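Plidia adds a two-part timer and a lower heat setting to its Morkmont egg cooker

For release 3 September 2018

Plidia, the maker of small kitchen appliances, has revised the Morkmont countertop egg cooker. The revised model replaces the original in the range and keeps the same outer dimensions, lid and measuring cup. The changes concern the heating plate, the timer and the way the appliance behaves when the water has boiled off.

The original Morkmont used a single thermostat that cut the power when the plate ran dry. Cooking time therefore depended on how much water the user poured in, and a small error with the cup gave a firmer or softer yolk than intended. In the revised model the water level is still set with the cup, but the end of the cycle is controlled by a timer in 2 stages. The first brings the plate up to temperature. The second holds it there for the period selected on the dial — soft, medium or hard.

Rated power is 390 watts. A new low setting holds the inside of the covered pan at 73 degrees Celsius, which suits eggs cooked slowly in the shell and small set custards. The low setting does not switch off by itself until the water sensor trips, and the instruction leaflet gives the filling level to use with it.

The poaching tray has been redrawn with shallower cups and a wider rim. Owners of the first model can fit the new tray without an adaptor. The old tray does not fit the new base.

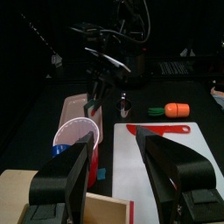
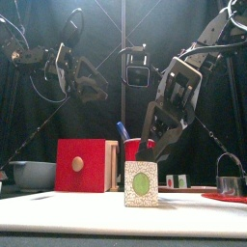
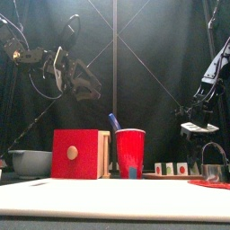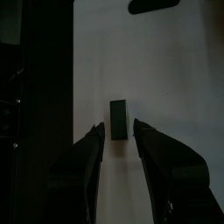

Lo, a kitchenware shop that stocked the first Morkmont, said in its trade response that the cooker had sold steadily but came back more often than a saucepan does, nearly always with the complaint that the eggs were not done when the buzzer went. The shop added that it would want to see the new timer used every morning for a month before calling the matter settled, and that plenty of its customers would go on boiling eggs in a pan whatever was on the shelf.

Plidia accepts that the buzzer on the first model was a weak point. It sounded when the plate ran dry, and on a cold worktop that could be too early. The buzzer is now tied to the end of the second stage. It can be silenced by pressing the dial, and the setting is remembered until the appliance is unplugged.

Cleaning instructions have also been changed. Limescale on the heating plate should be removed with diluted white vinegar, left to stand and then wiped off with a soft cloth. Abrasive pads must not be used. The lid, tray and egg rack may go in the top rack of a dishwasher; the base must not be immersed.

The first production run is limited to 1000 units and will be supplied through Clevora, which handles distribution and spare parts for the whole Plidia range. Replacement lids, trays and measuring cups can be ordered separately. Cookers of the original type remain covered by their existing guarantee — the revision does not shorten or extend it.

Retailers wishing to place orders should contact Clevora trade sales before the end of September.

ENDS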